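Why Are Factory Bins Made of Metal?
By Effie Lennox
2021-06-26

You probably have a bin at home for toys, shoes or recycling. It is most likely plastic. A plastic bin is light, cheap and easy to wash, and it works well for things that don't weigh much.

Factories and workshops have bins too. Many of theirs are metal. They are used for bolts, pipes, bars, gears and other parts that are waiting to be made into something.

Heavy things need strong sides

Metal parts are heavy for their size. Pick up a steel bolt in one hand and a plastic toy brick in the other and you will feel the difference right away. Now think of a bin filled with bolts.

At the Kutness workshop in Jumbridge, where they make farm gates, a full bin of hinges weighs 600 pounds. A bin of solid bars can weigh more than that. The biggest bins there are built to hold 2000 pounds, which is one ton in the United States. A thin plastic bin would bulge at the sides and then crack.

Steel sheet bends a little under a load and springs back. To make the sides even stiffer, the maker folds the top edge over to form a rim. You can try this with paper. Hold a flat sheet by one end and it flops down. Fold a narrow strip along each long side, so the strips stand up like little walls, and hold it again. It will stay much straighter.

Some bins also have wavy sides. The waves do the same job as the folds.

Why the top is open

A lot of work bins have no lid. Parts go in and out all day, and a lid would have to be lifted each time. An open top also lets people see which parts are inside without opening anything.

Some bins do need covers. If parts are going to sit outdoors, or travel on a truck in the rain, a cover keeps the water off.

Where the scratches come from

A new metal bin has a smooth floor. It doesn't stay smooth for long. Each time a hard part is dropped in, slides across or is dragged out, it can leave a mark.

Whether a thing gets scratched depends on how hard it is. A harder material can scratch a softer one. Scientists who study rocks use a list called the Mohs scale to compare hardness. Talc, a very soft mineral, is number 1. Diamond is number 10. Your fingernail is a little over 2, so it can scratch talc but it can't scratch glass. Many kinds of steel are harder than your fingernail, and some steels are harder than others. When one piece of steel rubs on another, one or both of them can be marked.

Scratches often look paler than the metal next to them. A scratch is a tiny groove with rough edges, and it bounces light toward your eyes differently from the flat metal beside it. If you tilt a scratched metal tray under a lamp, some of the lines will shine and others will fade.

Marks tend to build up where the most parts land and slide. A corner that hardly gets touched can look almost new after 100 loads.

Do scratches matter?

Most of the time, no. A scratched bin holds just as much as a shiny one.

Rust is a bigger problem. Rust forms when iron meets water and oxygen, and steel is mostly iron. Many steel bins are painted or given a thin coat of zinc, a gray metal that protects the steel. If a deep scratch goes through the paint, the bare steel can start to rust there. At Kutness the bins are checked every September, before the wet weather, and any bare spots get fresh paint.

Why parts may be different colors

Steel is gray, but parts in a bin can be any color. Paint helps keep rust away. It can also be a code. One shop might paint long bars red and short bars green. Another shop might use the same two colors for something else, so you have to know the shop's own rules.

Try it at home

Find a few small things made of different materials, such as a wooden stick, a plastic lid and an old coin. Ask a grown-up first, and choose things that are all right to damage. Try to scratch each one with your fingernail, then with the edge of the coin. Write down which ones got a mark. Put the softest at the top of your list and the hardest at the bottom. 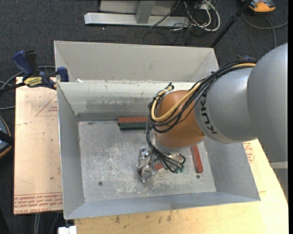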